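From: Baldur Bergmann
To: sim-tools list
Subject: Re: [sim-tools] Kvaran scene pack - anyone evaluated it?
October 2021

Munther Tannous wrote:
> We are looking at the Kvaran household pack for drawer and door
> tasks. List price is 2495 for a site license. The Tenwood sales page
> says the cabinets are "fully articulated" but gives no joint limits
> or damping values. Has anyone loaded it outside their own viewer?
> Also, is it worth paying for the texture randomizer, or do people
> write their own?
>
> Munther

Munther,

We have had the pack on a trial license since June. Short version: the articulation is good, the collision geometry is mixed, and the randomizer is weaker than the page suggests.

Joints first. Every drawer is a prismatic joint with limits set in the asset file. Damping and friction are there too, but they are the same two values for every piece of furniture in the pack, so a narrow drawer and a wide one pull alike. We overwrite both at load time. Oluf Steinarsdóttir has a script that does it from a table, and I can ask her to post it.

Handles are separate meshes with their own collision shapes. On the bar pulls these are convex hulls, and on our copy the hull fills the gap between bar and drawer face. A hooked grasp is therefore impossible without editing. We replaced the hulls with three boxes per handle. Groncombe support confirmed the problem when Ketill Riis reported it, and said a fix is planned, no date given.

The low cabinet is the one we use most. Render from our steep overhead viewpoint, default lighting, robot not loaded:

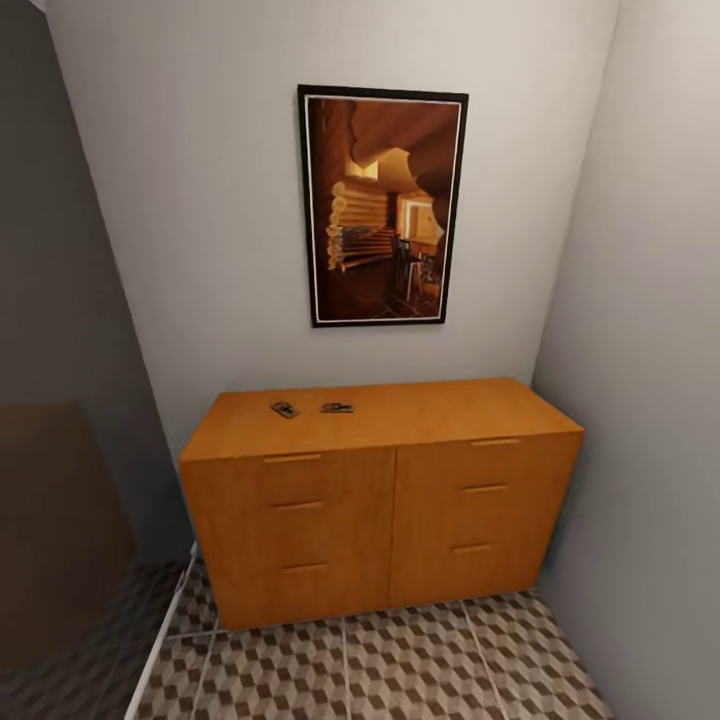
Low cabinet, bar pulls, cube-pattern floor tiles, framed picture on back wall.

Two remarks on using this layout. The pulls are the same wood tone as the fronts, and from a steep angle a handle detector trained on metal hardware did poorly for us. Budget for retraining, or change the handle material. Second, the floor. The tile texture looks three-dimensional but the collision surface is a flat plane. It confused our monocular depth model badly enough that we now keep it in the test set only.

On the randomizer: it swaps wall, floor and wood textures and moves the lights. It does not touch handle shape, handle spacing or cabinet size. We ran 1944 resets with it and had over 100 where small props on top of the furniture spawned slightly inside the surface and popped off on the first step. Raising the spawn height by 2 mm cleared it. Bjartur Kirkegaard wrote a replacement in an afternoon that covers what we need, so we will not be buying that part.

Import outside their viewer worked, with one catch - the exporter writes absolute texture paths. Run a search and replace before you copy the assets to another machine.

For drawer tasks only, I would ask for the trial and check the handle hulls on your build before paying. I have not tested the hinged doors.

Baldur
Clillcombe simulation group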